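Reading a Stranger's Handwriting: what I learned from one store ledger
Speaker notes, Skirach Local History Group, Aug 17, 2023

Start with hello, thank them for the chairs, check the people in back can hear me. Don't start with the family tree story, it eats ten minutes.

So, the ledger. It's from the Prollimell general store, first entry spring of 1857, and it came to me in a box of sheet music I bought for the sheet music. I opened it expecting a hymnal and got somebody's debts! There are 838 entries in it, and I've now typed up every one, which took me a whole winter and a pair of new reading glasses. (Pause, somebody usually laughs at the glasses.)

The first thing I want to get across is that you can't read this stuff straight off. I couldn't. For the first week I thought the storekeeper sold an awful lot of "mustin." It's muslin. He never closed his l's, and he crossed whatever letter happened to be standing nearby.

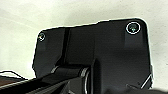 Tegwen Mathias told me early on that I should quit trying to read words and just collect letters, one page of capital S's, one page of small r's, until I knew the man's hand like I know my sister's. I was a little offended, I'd already done forty pages my way. Then I tried it and went back and fixed nearly all forty.

Pass around the letter sheets now. Say that the funny looking capital is a Z, and that it's the whole reason I found the Zaditz family. They'd been indexed under L in the old typed list. They bought nails, lamp oil, nails, coffee, more nails. I think they were building a barn, but that's me guessing and I should say so.

Second thing, damage. Ask who has a family Bible or a cookbook with a stain on it. Hands go up, they always do.
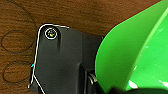
Stains in a ledger used to make me mad, and now I get kind of excited. The Prollimell book has a big brown blotch over the September pages, and it took out the prices in one column, so I had to work backward from the running totals. Do that one on the board, slowly, it's a good puzzle. But a mark also tells you how a thing got used. Look at the dark rings on that brown wood, the little ovals one right below the other. You see that and right away you think of somebody setting a cup down. The ledger has a faint ring too, on the inside cover, and I like to picture the storekeeper with his coffee, adding up what the Zaditzes owed him for nails. Write stains down in your notes! Page, spot, color. I skipped that the first time through and had to go back to page one.

Breathe. Drink some water.

Third thing, handling. Somebody is going to ask about white gloves. 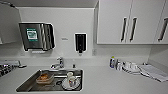

With plain paper like this I go with clean bare hands, and I turn pages from the outside corner. Gloves make me clumsy, and I tore a page of the Galli account wearing a pair (small tear, but I still feel awful). So before you sit down with the book, go use a sink. It doesn't have to be anything grand. A steel one set in a gray counter with a paper towel dispenser on the wall will do just fine. Dry all the way, between the fingers too, and skip the hand lotion till you're done for the day. Pencil only. Lunch stays in another room.

Tell the Galli story here if there's time. Short version: Mr. Galli's account runs for 17 lines and then the storekeeper draws one long line through it and writes "settled, with pie." I've shown that to everybody I know. It really does say pie, I checked it against my letter sheet. 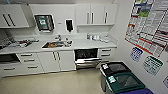
Photo: Skirach Local History Group

Getting started at home. Pick something short, a letter or a single page of accounts. Type it line for line and keep the bad spelling. When a word beats you, put a question mark in brackets and move on, and come back after supper. I had 2 words left at the end of the whole book, and I still have them. They're on the back of the handout, so if anybody knows what a storekeeper would sell by the peck that starts with "gr" and ends in a squiggle, please come find me.

Questions. Repeat each one out loud so the back row hears it. Get the letter sheets back before people leave.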